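The Clarkbridge Workroom: a Corner at a Time

Every August we open up the workroom at Clarkbridge and give it the sort of going-over it never gets in term time, and every August I come home with far too many pictures and far too much to say about furniture!

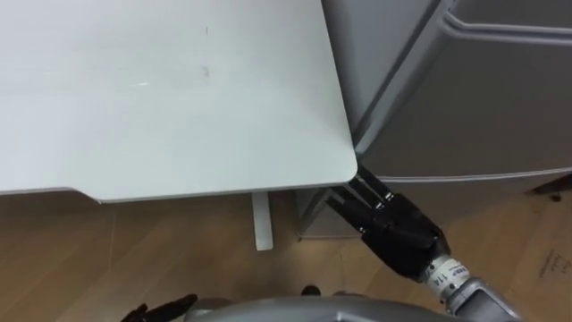

I've been coming here since the room was all trestles and folding chairs, so forgive me if I get carried away about tables and cabinets. The big change came when Doina Janevski talked us into proper worktops. Before that we had a collection of old school desks pushed together, none of them the same height, and anything round that you put down on one would set off for the far end. You learned to keep a hand on your pencil.

I do love a big pale top. You can lay out a whole pattern on it, or a map, or the parts of a clock (Iolanda Medeiros did exactly that one Wednesday and we all had to work round her until teatime). It shows every mark, of course. A few scuffs don't bother me in the least, a worktop ought to look as if it has met some work, but for anyone who does mind, warm water and a drop of washing-up liquid is the place to start, and then a white pencil eraser, used gently. Please keep the scouring pads away from it.

The rounded corner is my favourite thing about this table. If you ever walked into one of the old desks with your hip you will know why! Floarea Ene had a bruise from one of them that she showed to absolutely everybody, and she was first in line to help carry them out to the van.

Then there's the grey metal cabinet, standing right up beside the end of the table. Table and cabinet very nearly touch, and there's been a lively debate about this. Raluca Radu likes them tight together so that you can reach across without getting up. Ionuț Stanciu would like a hand's width between them for the broom, and he does most of the sweeping, so I expect he'll get his way in the end. I'm with Raluca, but quietly.

Metal cabinets are a joy to look after. A soft cloth, barely damp, then a dry one straight after, going along the seams and round the raised border of the drawer front where the dust likes to settle. It takes two minutes and the difference is lovely. We also have 47 new drawer labels waiting to be filled in, and I'm hoping somebody with nicer handwriting than mine will offer.

Still to do before the room goes back into use: felt pads for the table legs, the top shelf (bring a stepladder if you have one) and the big button tin, which according to its lid holds 1,000 buttons and which has no home at present. If you fancy an afternoon of it, come along after lunch and bring an old cloth. The kettle will be on.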